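Folding cells at Hirkholm: what changes on the floor

The second folding cell at the Hirkholm garment return site was signed over to operations in April. It works on the same principle as the first. A two-finger gripper picks a garment from a soft surface, lays it out, makes the folds in a set order and puts the finished piece to one side. The arm controller and the folding software are both supplied by Nolance, and the site integration was done by Rornetti.

The cell takes sportswear only for now. Jerseys and shorts make up most of what comes back from the club hire contracts, and they were the most repetitive part of the hand-folding roster. Hoodies, socks and anything with a drawstring hood stay on the manual tables.

Shorts remain the harder of the two. A jersey has a collar and two shoulder seams the software can use to find its orientation. Shorts that arrive in a heap offer a gathered waistband and not much else, and the gripper may need several attempts before it has a usable edge. The current limit is three attempts, after which the cell stops and calls for a person.

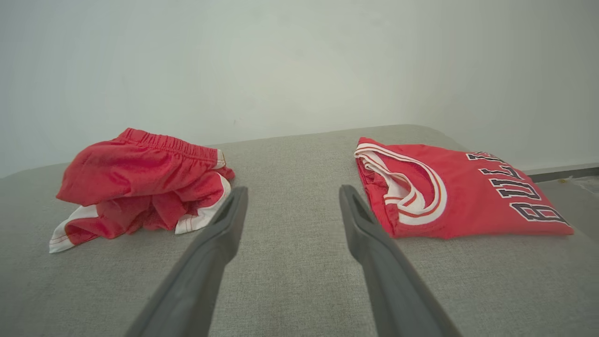 Issue 62, page 4

Soft surfaces were chosen over a hard bench after the first cell's trials. The fingertips are a flattened wedge and have to get under a single layer of cloth. A cushioned top gives a little when they press down, and mesh fabric slides less on a woven cover. The drawback is that the cover collects lint and must be vacuumed at each shift change. This has been added to the handover sheet.

Staffing on the folding line has not been reduced. Two positions per shift have moved from the tables to cell attendant, at the higher pay step agreed under the Holroyd site agreement. The attendant clears stops, checks folds against the standard and records the reason for each rejected garment. Training takes two shifts alongside a qualified attendant, followed by a short practical check.

Attendants have raised two points so far. The first is standing time. Hand folding kept people moving along the table, while the attendant position involves long periods at one spot. Anti-fatigue mats are on order and a sit-stand stool will be trialled at the first cell. The second is the stop tone, which is hard to tell apart from the dryer alarm. Rornetti will change it at the next service visit.

On output, the cell folds up to 62 garments an hour when the feed is all jerseys. A practised person at the tables is faster than that. The benefit is in the late shift, when the line has been hard to fill and returns have been left over for the morning crew.

Rejected folds go in the grey tub and should not be refolded by hand until the reason code has been entered. Codes are on the card beside the screen. Please do not use code 9 (other) where a listed code fits.

Attendant training places for the next roster are open to all folding and sorting staff. Put your name on the list at the shift office.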